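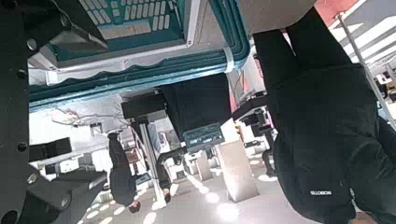
The Arnville tech fair was back in the old Kravets building this March, and I went along for the afternoon meaning to stay an hour and came home after dark. If you missed it, it's the one where small local firms, hobbyists and a few students from the college show off whatever they've been building over the winter, and you can wander about and ask them rude questions. It was busy! You were never far from somebody's elbow or the back of somebody's black hooded jacket, and there were thin white cables in a tangle that made me feel a lot better about the state of my own desk. My favourite bit of colour all day was a keyboard with light grey keys sitting in a big teal plastic surround with a wavy white inner edge, like a pie dish. I want one for the kitchen.

Virgil Nedelcu, who has run the fair since it was a few tables in the library, told me 1089 people came through the doors this year. Last year they stopped at 1000 on the dot (he swears they didn't fiddle it) so he was very pleased, and also very hoarse. He'd been shouting directions to the loos since nine in the morning.

The biggest change is the layout. In the past everything was pushed up against the walls and you shuffled round in a big slow circle, which was fine unless you wanted to go back to something. This time the stands were spread across the floor and you could cut through the middle. I liked it a lot. I did lose my brother-in-law twice, and I heard one or two grumbles from people with pushchairs who found the gaps a bit tight, so perhaps there's some tweaking to do before next year.

Lev Kobzar and Vira Symonenko had come over from Clakon with their home weather kit. It tells you the temperature and the damp in each room of your house and draws it all up as a little chart, and Vira had brought three months of readings from her own bathroom, which she was happy to talk anybody through. I now know more about that bathroom than I do about mine. The kit goes on sale in the summer, they think, though they haven't settled on a price and wouldn't be pushed on it — I did try.

A bit further along was Sistari, the repair shop from behind the station, doing free checks on old laptops and radios. The queue for that was the longest in the building by a mile. Demyd Zakharchenko had his sleeves rolled up and was working through them one after another, and he told me the commonest problem by far was biscuit crumbs. They managed to see everybody who'd turned up by three, and anyone after that got a slip to bring to the shop for the same check at no charge. The slips are good until the end of next month, so if you've got one stuck to the fridge, get a move on.

There were talks as well, 4 of them, in the side room. I only caught the one on teaching yourself to solder, given by Ostap Tkachuk, and it was packed. He's a lovely speaker and not at all sniffy about beginners. He passed his first ever circuit board round the audience and it was a proper mess, all blobs, and I think half the room went home wanting to have a go. He's planning an evening class if enough people put their names down, and there's a list on the counter at Sistari.

Money next, which I know some of you will be wondering about. Entry was free again, with a bucket by the door, and the bucket came to £1227 once all the coppers had been counted. That covers the hall and the electric, and what's left goes towards kit for the school computer club. Virgil said they'd like to keep it free for as long as they possibly can, and I hope they do, as there were plenty of families in who I don't think would have come otherwise.

My only real moan is the tea. There was one urn for the whole place, and by the time I got to it the milk had gone and so had the flapjacks. Virgil says they've had the same complaint from just about everyone and there'll be two urns next time, and he's asked if anybody local with a van fancies doing hot food outside. I vote for chips.

The fair will be in the same building next March, and anyone who wants a stand can already put in for one. You don't need to be a business or have anything finished — half the fun is the stuff that's still in bits. Forms are at the library desk and at Sistari, and they go back to either place by the end of the autumn. A woollen glove (child's, left hand, green) and a reading-glasses case were handed in at closing time, and both are waiting at the library.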